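This site uses cookies to remember your settings. Accept | Manage

How does a fundraising fair get made?

You go to the fair. You eat a sausage, you win a plastic frog, you go home. But who decided there'd be a frog? And where does your two dollars go?

Quick explainer, because the Folley fair is coming up in October and kids keep asking.

First - what is a service club?

It's a bunch of grown-ups (and sometimes teenagers) who meet up and do useful stuff for their town. They don't get paid. They pick something that needs fixing or buying, then work out how to get the money. Last year the Folley club picked new shade sails for the pool. Before that, a wheelchair swing at Haberkorn Park.

A fair is one way of getting the money. Raffles are another. So are car washes, trivia nights, cake stalls.

Where the money goes

This is the bit people get muddled. Money that comes in is called takings. But you had to buy sausages! And bread, and onions, and hire the jumping castle. Those are costs. Takings take away costs = profit. Only the profit goes to the shade sails.

Our cake stall last year took in $594. Costs were $313 - flour, butter, boxes, a new urn when the old one died. So the profit was $281. Try the sum yourself, it works.

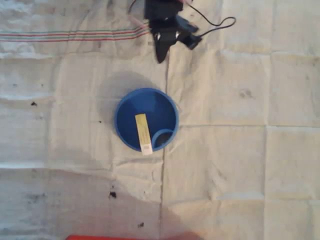 Setting up a stall is mostly tables. Fold-out ones, borrowed from the school hall, and every one gets a cloth. Any cloth will do. An old cream one with red and green stripes is fine, and so are the creases if it's been folded up in a cupboard - once there are cakes all over it you can't see them. Peg the corners if you're outside. Wind gets under and up go the lamingtons.

Then signs. Big letters, prices on everything. If people have to ask how much, lots of them just walk past. Write what the money is for too, people like to know and they often say keep the change.

The float

Not the kind in a parade. A float is the coins and small notes you start the day with so you can give change. Count it BEFORE you open and write the number down. At the end you take it back out, becuase it was never takings, it was already yours. We start with $23 in coins and it's nearly always enough for one stall.

Jobs kids can do

Wrapping lucky dips. Painting signs. Running change between stalls. Handing out maps. Selling raffle tickets with a grown-up next to you. Not the barbecue, sorry, and not the urn.

Shifts are short so everyone gets a go at the rides as well. 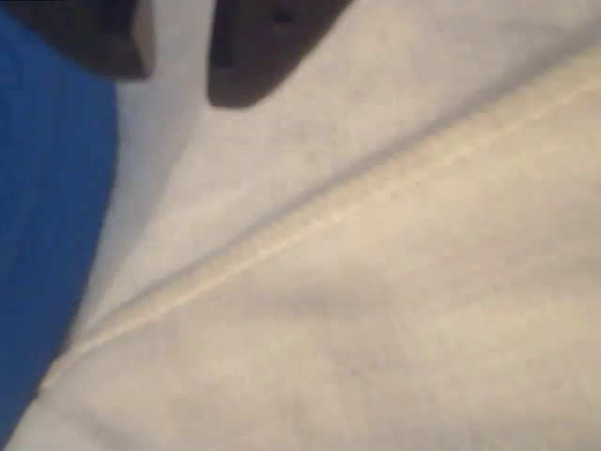
Saeed Hashemi wrote in to ask why the club doesn't just ask everybody for money and skip all the work. Fair question! Some people do just give, and that's called a donation. But a fair gets the whole town in one spot. You meet your neighbours, you get lunch, and somebody new usually signs up to help next time. Also it's fun. That counts.

What if it rains?

Then it moves to the hall and gets squashy and loud. Cake still sells. The jumping castle doesn't go up, so there's no castle money but you might still have to pay some of the hire. Ask about that before you book it.

Words to know

Takings - all the money that comes in.
Costs - what you spent to make it happen.
Profit - whats left.
Float - starting change.
Donation - money given without buying anything.

More on raffles next time, they have their own rules and it's a long one.

Updated 2019-03-15

3 comments | 23 shares

Get our newsletter! Enter your email to sign up.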